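Sestoren Slow Feeder Hay Net, Large

Home > Stable and Yard > Haynets and Feeding > Slow Feeders

Added to the shop 2021-05-27

If you have a horse who treats a full haynet as a race, this is the net we'd put up first. The Sestoren has been hanging in our own stables since February, and we like it so much that it has pushed two older nets off our shelves altogether. It's a plain-looking thing in navy or bottle green (no tassels, no sparkle), but it does its job beautifully and it keeps on doing it.

The holes are small enough to make a greedy eater work for each mouthful, but a horse with a bit of patience can still get a decent pull of hay through. Our cob spent his first evening with it looking thoroughly offended. By the end of the week he had the knack of it, and there was still hay left at late check, when he'd normally have been standing over an empty net and banging his door!

Filling it is much easier than you'd expect with holes this size. The neck opens right out and has a stiffened rim, so it stays open while you stuff it, and you can do it on your own with cold hands. The large takes 5 kg of hay comfortably. You can squash more in, but then it gets tight and some horses lose interest.

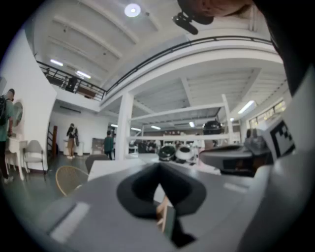

Soaking is where we've been most impressed. The cord is knotless and doesn't seem to swell, so the net drains quickly and isn't a dead weight when you lift it out of the tub. We still hang ours on the fence for 10 minutes before carrying it in — wet wellies are nobody's favourite. It dries well overnight too, and in the hard frosts it didn't go as stiff as our old ones did.

A few fitting notes. Tie it high enough that it can't droop to leg height once it's empty, always to a loop of twine and with a quick-release knot. For shod horses please be extra careful about height, and don't use it on the ground. For ponies under 12hh we'd go for the medium, which has a shorter drawcord and is far less bother to tie up neatly.

If your horse has never had a small-holed net, offer it next to some loose hay for the first few days. Some take to it straight away and some sulk. Anything with sore gums or missing teeth may be better off without one, so do ask your vet or dentist if you're unsure.

Details
Size: large
Holds: 5 kg dry hay
Colours: navy, bottle green
Cord: knotless, soft finish
Care: rinse with cold water, hang to dry, no tumble dryer

Delivery
Orders placed before noon on a working day leave us within 24 hours. You can also collect from the shop at Pristlow, where there's one hung up by the door for you to have a good tug at. Unused nets can come back for an exchange, but please shake it out and keep the label on.

Goes well with
Brurkard haynet ring, galvanised
Brurkard soaking tub with drain plug
Sestoren Slow Feeder Hay Net, Medium
Spare drawcord, pack of 2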